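Chapter 2
Sharing Out the Space

I grew up in Liltcombe, which had one main street, a creek that flooded every August, and a town plan that looked as though someone had dropped a waffle iron on it. Every block was the same size. If you stood at the post office you could see straight out to the paddocks in four directions, and as a kid I thought all towns were like that. Then we moved to Mistesex and I got lost walking home from school (twice!) on streets that bent around hills and old fence lines and, in one spot, a pub.

So this chapter is about grids, and why people keep reaching for them. We'll stick with towns for the most part, but the same thinking turns up in garden beds, car parks and cemeteries. Chapter 1 dealt with boundaries, the line around the outside. Now we're going inside the line and cutting things up.

The basic idea is an easy one. You have some flat ground and a lot of people who each want a piece of it. Draw one set of lines going one way, draw another set across them, and everybody gets a rectangle. You can do it on paper before anyone has even seen the place, and plenty of surveyors did exactly that.
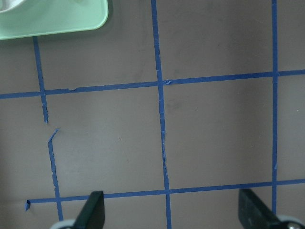 Real ground has other ideas, of course. My favourite case is Zoltby, where the plan called for 69 blocks and the surveyors ran into a swamp well before they got to the end. They kept pegging. You can still find lots on the old map that sit entirely under water, and I'm told the rates notices went out for years. We'll come back to Zoltby in section 2.4 and work through the map properly, so keep a ruler handy.

Before that, we need a few words. A lot is one parcel of land. A block is a group of lots with streets on all sides. The street reserve is the whole strip between facing property lines, footpaths and nature strips included, and students mix this up with the road every single year. If a lot is 25 metres wide and covers 800 square metres, how deep is it? Work it out now, and then pace out that distance somewhere. It's further than you'd think.

2.1 Where the first line goes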